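Laundry lessons: Jatville workshop teaches robots to fold by hand

Folding the washing is hardly anyone's favourite chore, but at a workshop in Jatville people have been queuing up to do it. The small robotics firm Tastska has spent March showing its machines how to handle cloth, and it is doing so with grippers that a person simply picks up and uses.

The idea is lovely in its plainness. Someone holds the gripper, squeezes its two fingers closed around a piece of fabric and gets on with the job, while a camera on the tool records what the fingers are doing. Those recordings are then used to train a robot arm fitted with the same kind of fingers. There is no code to write and no arm to steer, so a newcomer can be giving useful demonstrations within 10 minutes.

"I'd expected to need a week of training," said Cempaka Rahman, who joined the project from a hotel linen room. "I had the thing in my hand before I'd finished my tea, and I was off!"

The team has 1,603 recorded demonstrations so far, 158 of them made during a single open afternoon when neighbours were invited in to try. Most cover picking up, moving and folding everyday cloth: napkins, shirts, tea towels, pillowcases. Sheets and duvets are in there too, and they are the hard ones. A big sheet sags and hides its own corners, and it never lands the same way twice.

Haziq Oei, who leads the work, sounds delighted by all this awkwardness. He asks people to fold the way they do at home, left-handers included, and to carry on if they drop something. A fumble followed by a second try is worth keeping, he said, as a robot will need to know what to do when a corner slips away from it.

Tastska also has a remote-control setup, called Wusteo, in which an operator moves a pair of handles and a robot arm copies them from across the room. It gives very tidy recordings, but it is slower, and only five people have been trained on it. The hand-held tools have won plenty of fans for their speed, and they can be carried to wherever the laundry is.

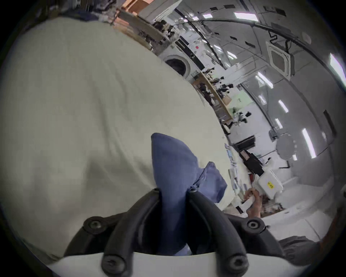
Words: Anisa Yusof
Tastska, Jatville

A blue cloth between the fingers of one of the hand-held grippers, over a large off-white sheet.

Next comes a longer trial at Tjoa, a launderette on the other side of town, where the grippers will be used on customers' service washes with their permission. Owner Unathi Mkhize has offered the back tables in the mornings before seven o'clock, when the place is quiet. She has already had a go herself and has firm views on how a fitted sheet should be folded, which the team has promised to record in full.

Robot folding still has a fair way to go. The arm in the workshop can manage a tea towel well on most attempts, and takes nearly two minutes over a shirt. Oei hopes to have it working on pillowcases by the summer.

Anyone in Jatville who would like to try the grippers can leave their name at the Tastska front desk. Bring your own tea towels if you like.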